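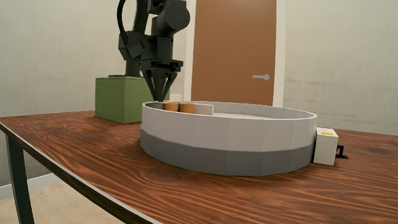 Sumampouw rotary table scene pack: worth the money?
Posted 11/28/23 by jmenon

Hello all. I am evaluating the rotary table pack from Sumampouw for our small group. It is simulation only, you get the scene files, the arm with gripper and the wrist view. The license is 148 for one seat. I ran 60 episodes with our own policy and I have mixed feelings. The wooden table and the room look good to me. The contact between the fingers and the small parts is what I don't trust yet. Did somebody here use it for longer?
— Jayanthi Menon

tolvan_k wrote:
We have it since May. For 148 I would buy it again. You should raise the physics rate before you judge the contact, the default of 700 is too low for short tubes. With 1030 our grasps became much more stable.

pridu_user wrote:
I don't agree. We paid for this pack and later moved to Pridudetti, where the contact model is better documented. If I must tune the solver by myself, I can also build the scene by myself. A tray and a divider is one afternoon of work.

jmenon wrote:
Thank you both. One afternoon for you maybe, for me it is a week :) The wrist camera is my second question. It is a strong fisheye. Please look at how the tubes stand beside the divider, orange and gray ones packed close together.
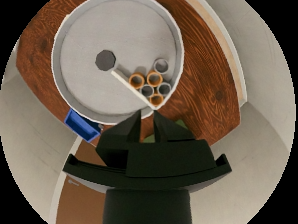 Jalotska, November

I put the place because the office there has the older workstation, and I want to exclude the graphics card as a reason. When the tubes are so close, my detector merges the gray ones with the tray. The orange ones are no problem. Is there an option to change the part colors?

tolvan_k wrote:
Yes, in the materials file. But I would leave the gray. Real parts are also sometimes the same color as the tray, and your detector has to learn it.

pridu_user wrote:
This I can agree with. The fisheye I would still correct before the detector. Straight edges are bending a lot near the border.

tolvan_k wrote:
We train on the raw view and it works fine for us. Correcting it costs you the corners.

jmenon wrote:
I will try 1030 first and then both versions of the view. If the contact is still bad, I will ask Sumampouw for a refund and test the Pridudetti trial.

Contact the moderators | © Tanavov Forum | Back to top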